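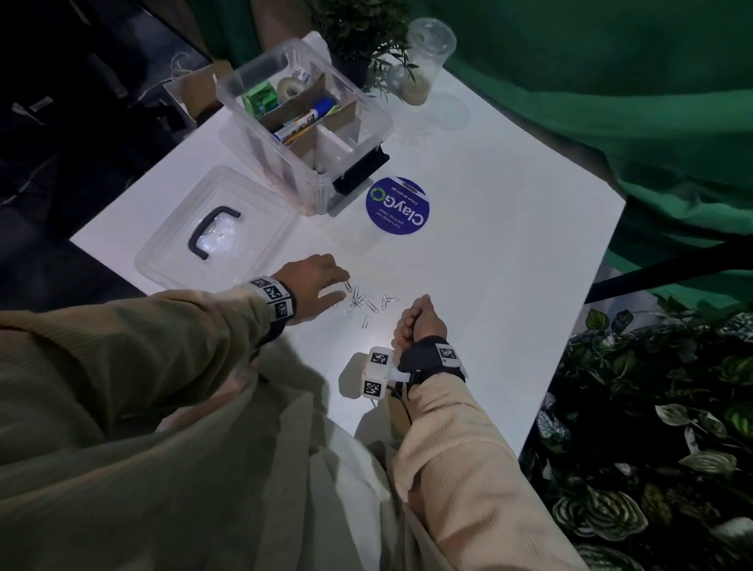 Tâche « trombones », main gauche au contact, poing droit posé sur la table.

Ticket Torkby 300 – Suivi de pose des mains
Ouvert le 2021-12-14 par Trevor Morin
Composant : Holtero, module poignets
État : rouvert

Symptôme : la pose du poignet droit saute jusqu'à 17 mm d'une trame à l'autre. Le gauche reste stable. Le journal affiche « tracking OK » du début à la fin, ce qui ne me rassure pas du tout.

Essai 1. Calibration refaite avec l'outil Vachon. Erreur de reprojection dans les clous, sauts toujours là.

Essai 2. Seuil de détection passé de 76 à 200. Moins de sauts, mais aussi moins de détections. Je n'appelle pas ça un correctif.
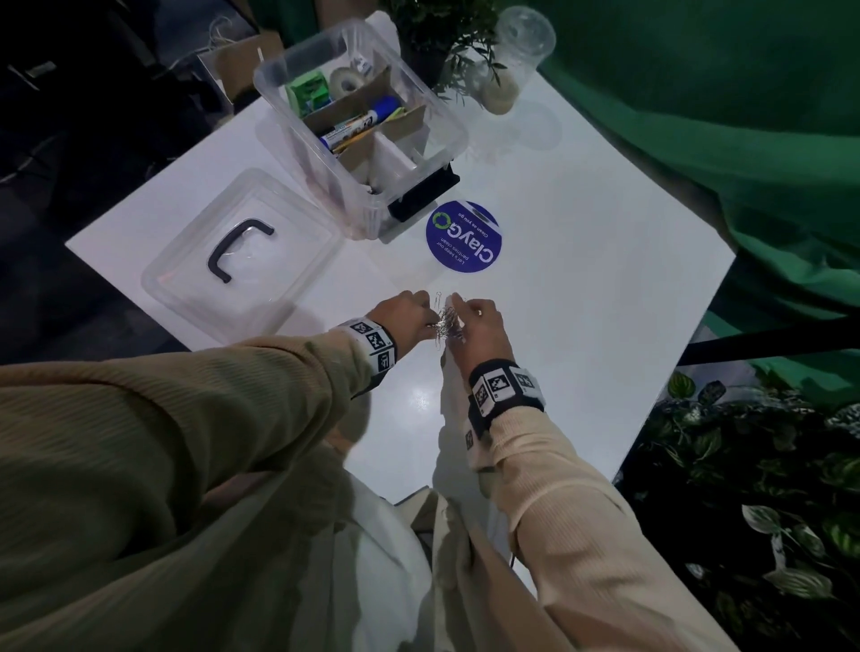 Essai 3. Relecture des passages où les deux mains travaillent sur le même paquet de trombones. Les marqueurs des deux poignets sont alors proches et vus de biais. Je soupçonne une ambiguïté de pose sur les marqueurs carrés, que le filtre lisse sans la signaler.

Réponse du support Irnon : « Corrigé dans la dernière version, merci de fermer. »

Version installée, même séquence rejouée, mêmes sauts. Le lissage est plus fort, donc la courbe est plus jolie. Je ne ferme pas.

Demandé à Irnon : la sortie brute avant filtre, les deux solutions de pose par marqueur et le critère de choix. En attente.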